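Covering a Work Table with Paper and Marking It Out in a Grid

A paper cover protects a table during messy work, and a taped grid gives every item a fixed place. The method suits sorting, packing and portioning. 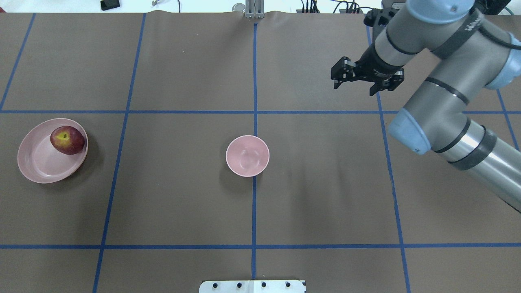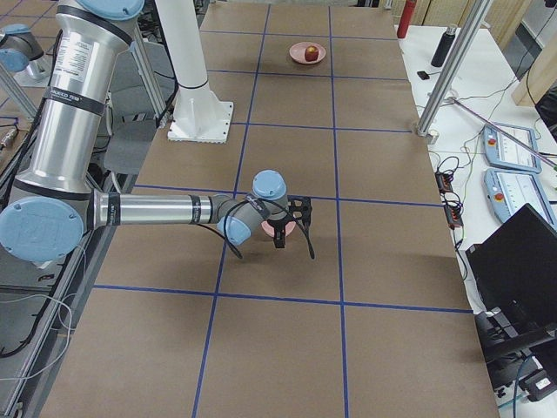 Brown covering, blue tape lines.

Ekham, 2022-02-18

Materials
Brown paper on a roll, 80 gsm or heavier
Colored tape, low tack
Steel rule, 1,000 mm
Pencil and knife

Covering the table
Wipe the tabletop and let it dry. Cut the paper 80 mm longer than the table at each end. Lay it with the curl facing down, fold the ends under and tape them to the underside. Work from the center outward with a flat hand. Small creases can stay - they do not affect the marking.

Marking the grid
Find the center of both long edges and join the two points with a light pencil line. Measure every other line from this one. Measuring from the table edge carries over any error in the edge itself.

Mark each line at both ends and at one point between. Anchor the tape at the far mark, pull it just taut, lower it onto the paper and press it down along its length. Stretched tape creeps back and lifts at the ends. Lay all lines in one direction before starting the other.

Checking
Measure both diagonals of a corner cell. If they differ by more than 3 mm, lift the nearest strip and lay it again. Lift slowly and at a low angle, or the paper surface will tear.

Replacement
Change the paper when the tape no longer holds at the crossings. The table at Rakatcombe was last re-covered in December and measures 801 mm front to back, so a single width of paper covers it with no seam.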